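Home | Talks | Notes | Archive | Contact

May - İlker Kozan

Print this page | E-mail this page

Hard Water and the Household Wash: Speaker Notes

Slide 1. Start with the problem, skip the biography. Calcium and magnesium in the supply bind with soap and form scum. The scum stays in the fabric and on the drum. Most people in the Serrano district see it first as gray towels.
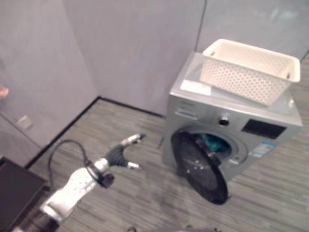 Reading time: 5 minutes

Slide 2. Define hardness. It is given in milligrams per liter as calcium carbonate. Our supply in Serrano measured 200, which counts as hard on most scales. Fultalis, on the other side of the ridge, measured 18. Same rainfall, different rock - limestone on our side, granite on theirs. Pause for the map.

Slide 3. Detergent dosing. Packs usually print separate doses for soft, medium and hard water. Underdosing in hard water leaves soil behind. Overdosing in soft water leaves residue and needs more rinsing. Ask who has read the back of the box.

Slide 4. Temperature. Scale forms faster on a heating element as the water gets hotter. A cooler cycle slows it down, but grease comes out less well. Keep the hot cycle for towels and bedding.

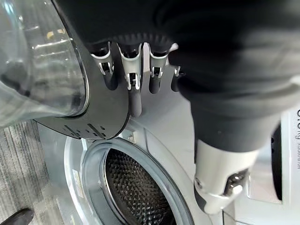 Front-loading washing machine, with gripper overhead.

Slide 5. The Indness survey. We collected 3320 replies on detergent use and descaling. Say clearly that these are self-reported. The Tasta replies came in after the cutoff and are left out of the chart.

Slide 6. Descaling. Citric acid, empty drum, hot cycle. Check the manual first - some makers advise against it. Never mix acid with bleach. Repeat that line.

Slide 7. Softeners. Ion exchange swaps calcium for sodium. Leave the cost table up while taking questions. If asked about magnetic devices, go to the backup slide and give the test method before the result.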